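4. Setting Up the Table and Tray

This section covers the round white table and the wooden tray. Finish Section 3 before you start. You will need a soft cloth, a level and the four felt pads from the Drolten parts bag.

4.1 Placing the table

1. Set the table on a flat floor. Leave enough room to walk all the way around it.

2. Lay the level across the middle of the top, then turn it a quarter turn and check again. Adjust the feet until both readings agree.

3. Wipe the top with a damp cloth and dry it. Do not use scouring powder. It dulls the white finish and the marks do not come out.

4. Press down on the edge at several points. If the top rocks, go back to step 2.

CAUTION: Do not sit or lean on the edge of the table. The top can tip.

4.2 Placing the tray

5. Turn the tray upside down and stick one felt pad at each corner. Press each pad for 17 seconds.

6. Leave the tray upside down for 2 hours while the adhesive sets.

7. Turn the tray over and set it on the table with the raised sides facing up. Lift it by both sides when you move it. Dragging it will pull the pads loose.

8. Keep the whole base of the tray on the tabletop. No corner may hang over the curved edge. The tray does not have to line up with anything else on the table and may sit at an angle.

Note: Shadows show up strongly on a white top. If they make it hard to see what is in the tray, move the lamp or turn the tray. 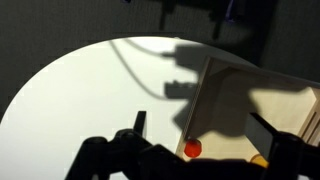
4.3 Loading the tray

9. Put the heaviest items in first, near the middle. Do not stack anything higher than the sides.

10. Keep the total load under 250 ounces.

11. Empty the tray before you move it to another table.

CAUTION: Do not put hot pans or wet cloths in the tray. Heat and standing water will mark the wood.

For replacement pads, ask for the Drolten pack of 100. Care of the wood is covered in Section 5.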